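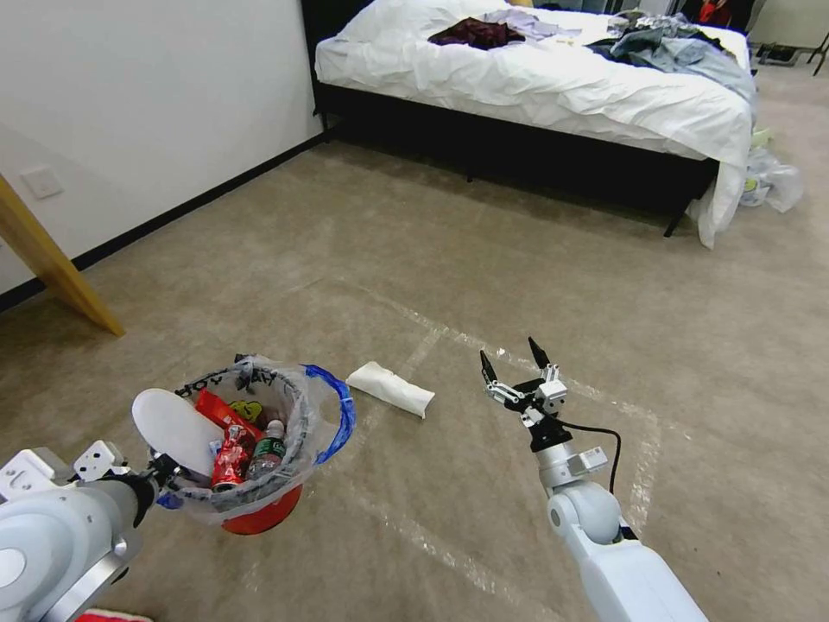 Room Turnround Team, Plerkellow

We need more hands for August

Hello! I look after the bedrooms at Plerkellow, which means I'm the one who knows where the spare pillows live and which doors stick when it rains. We've got 19 rooms on two floors and a very busy month coming up, so I'm looking for 2 people to join us for the changeover shifts. It's proper paid work with a rota and a uniform top (navy, quite comfy, shrinks a bit if you tumble it).

I'm going to be straightforward about what the job is, as the last advert made it sound like plumping cushions. Mostly it's picking up. People come on holiday and they eat crisps in bed and drop the wrapper, and they mean to put the can in the bin and then it's time to catch the ferry. You go in, you clear the floor and the surfaces, you strip the bed if it's a leaving day or straighten the duvet if it isn't, and then you do the bathroom and the carpet. After that you shut the door and there's another one.

Clothes on the bed are the bit new starters worry about. If the guests are staying on, we fold what's lying there and put it on the chair or the end of the bed, and we never go in drawers or cases. If they've left for good, anything wearable goes in a labelled bag and down to the office, even the odd sock. You would be amazed what people ring up for.

The hours are 10 till 3, four days a week, and you'd always work Friday, as that's when most of the building swaps over. The other three days we can talk about. There's a half-hour break with tea, and whoever is on the late end usually gets whatever the kitchen has left – the cheese scones go first, I'm afraid. Pay for the whole month comes to £1,454 before tax, paid in one go at the end. If you need some of it sooner, say so when you start and I'll sort it out with the office.
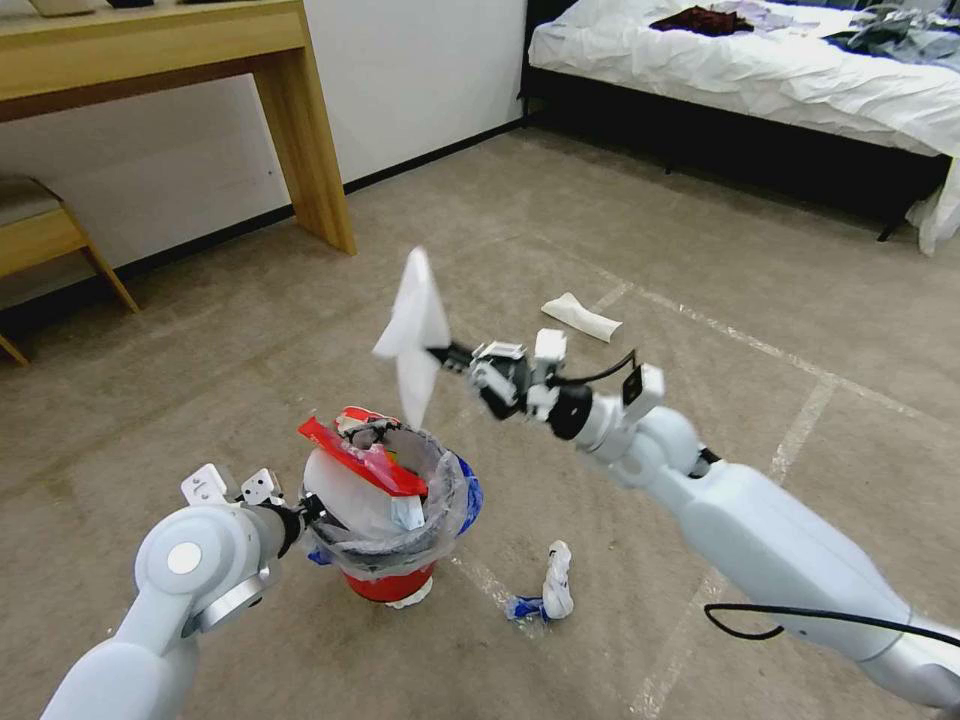 What you'll be doing

Every room gets done in the same order, so that two of us can share one without bumping into each other. Rubbish first, always. Bring the bin to the mess and work outwards from it, bending your knees please! Tissues, cups, napkins and packets all go in, then have a look under the desk and down the side of the bed, where things like to hide. Bottles and cans come back out to the recycling trolley in the corridor, with gloves on.

Then it's beds, bathroom, dusting and the vacuum, which I'd like you to do backwards towards the door. We use Listis spray on the desks and chairs and Coste cloths for everything else. I'll show you which is which on your first morning. The cloths look identical when they're new and I still muddle them up myself.

You don't need any experience. I'd sooner have someone who'll notice a hair grip on the carpet than someone with a folder of certificates. You do need to be all right with stairs, as the lift is slow and mostly full of sheets, and you need to be over 18 for the insurance. If you're a student home for the summer, lovely. If you've just finished bringing up a family and you've picked up more socks than I have, also lovely.
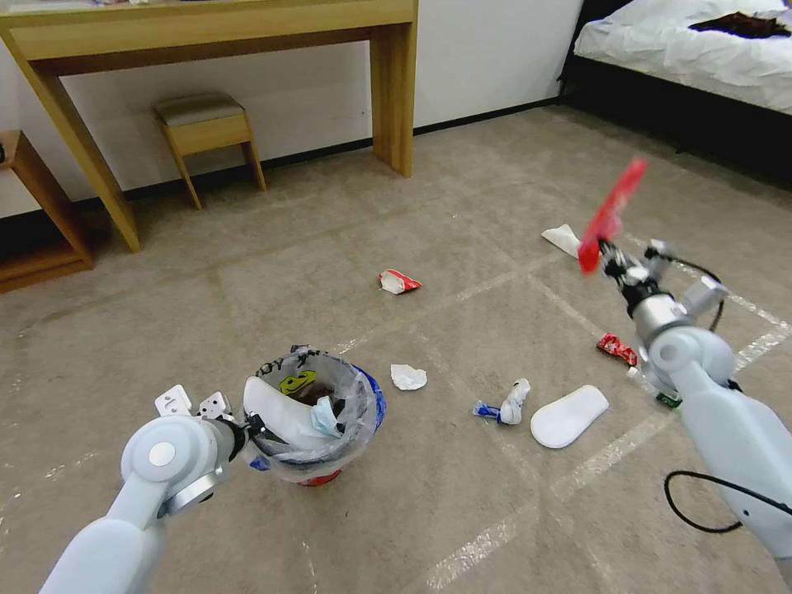

Bins deserve a paragraph of their own, as they're what guests spot first and what we get the most notes about. A fresh liner goes in every time, even if there's only one tissue in the old one. Fold the edges well down over the rim so it can't slide in on itself. I do like the clear liners with the yellow smiley face on, and you can see through them if an earring has gone in with the rubbish. Face masks go in the bin with gloves on, and so do those flat white disposable slippers once they've been worn, so please don't put a used one back in the wardrobe. Tie the bag, take it out, and check the bottom of the bin for drips before you put the new one in.

How to put your name down

Ring the front desk on extension 272 from any of the Plerkellow phones, or pop in and ask for a form, they're in the tray by the leaflets. It's one side of paper. Tell me which days you can't do, how you'd get here (the Gandia bus stops at the bottom of the drive, though it's a bit of a climb), and anything you'd like me to know about your back, knees or allergies. I don't need a CV.

If it looks like a fit I'll ask you in for a paid trial morning. We'd do a couple of rooms together and you can see whether you like it. Some people find out they don't, and that's fine, you still get paid for the morning. Wear flat shoes you don't mind kneeling in, and bring a drink – it gets very warm upstairs once the sun comes round.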